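Jellon bed runner in taupe: six months at the foot of our bed

Posted 11/07/2018

So I finally caved and bought a bed runner. I used to think these were strictly a hotel thing, the strip of fabric you yank off and throw on the chair the minute you check in, and I made fun of my sister for owning one. Then in February we redid the guest room, I put a plain white duvet on the bed, stood back, and it looked like a bed in a clinic. Clean! Very clean! But you wouldn't want to read a novel in it.

I looked at a lot of these. The cheap ones are basically table runners with ambition, so narrow they look like a belt. The Hunda one I ordered first was nice and soft but it arrived in a beige that leaned pink, and it slid off every time anybody sat down, so back it went. The Jellon was the second try and I've kept it, so that tells you something right there.

Color first, since that's what I fretted over most. The website calls it taupe. In the daytime I'd call it gray with a bit of brown in it, and at night with the lamp on it goes warmer, almost like milky cocoa. Next to our gray headboard it looks fine, not a match, but related. If you're hoping for a true cool gray, order the swatch before you commit (they're free and mine came pretty fast).

It's wide. I mean properly wide, enough to cover the whole lower end of the bed and drop down over the foot, and that's the bit I like best. A skinny one just sits there. This one hides the sloppy end of the duvet where I never get the corners right, and it gives you somewhere to put a suitcase down without feeling guilty about the white cover underneath.

The weight is good too. It's got enough heft that it stays where you put it most of the time, though I wouldn't say it's glued down. If you're a restless sleeper and you leave it on overnight, you'll find it on the floor in the morning. We fold it up and put it on the chair for guests, so yes, I have become the hotel.

Things I'm less keen on. There's a seam that runs across it and I notice it every single time I make the bed. The stitching is tidy enough, I've got no complaints about it coming loose, I'd just rather have had one clean piece of fabric for the money. It also picks up lint like you wouldn't believe. We have a white cat. Draw your own conclusions! A damp rubber glove gets it off faster than the sticky roller does, by the way, and you don't go through half a roll every weekend.

Washing: cold, gentle cycle, hang it up after. I've done it a handful of times and haven't seen any shrinking. It does crease, so either smooth it out with your hands while it's still damp or get the iron out. The label says no tumble dryer and for once I've listened to the label.

My husband wanted to know whether we could've done the same thing with a folded blanket, and, well, we could have. We had the Haslam throw in there for a couple of weeks and it was perfectly okay. It just looked like somebody had left a blanket on the bed. The runner looks like you meant it, if that makes sense, and it saves me refolding the thing every morning so the edges line up.

The rest of the room is white curtain, gray nightstand, a streaky gray and white rug, and one wall in a coral red that I had to fight for. With that much color on the wall I was nervous about anything with a pattern on the bed, so plain taupe was the safe choice and I'm happy with it. 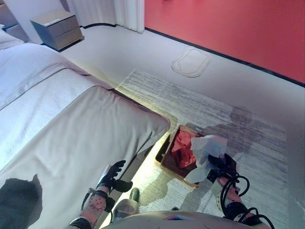
Does a runner this wide make the bed look shorter?

A little, mostly on a double. On a queen or bigger there's plenty of duvet left above it and you won't notice, but on a small bed I'd fold it in half lengthwise and try it that way first.

A couple of quick notes on buying. Jellon sells it direct, and I also saw it in the Flerthorpe home store for a few dollars more, where you can at least touch it before you pay. Mine came in a flat bag with a smell like new shower curtain, gone after 2 days on the line. Delivery was fine. They do a charcoal as well, and I'm tempted to get that one for our own room, cat or no cat.

Four stars from me. Lose the seam and I'd give it the fifth.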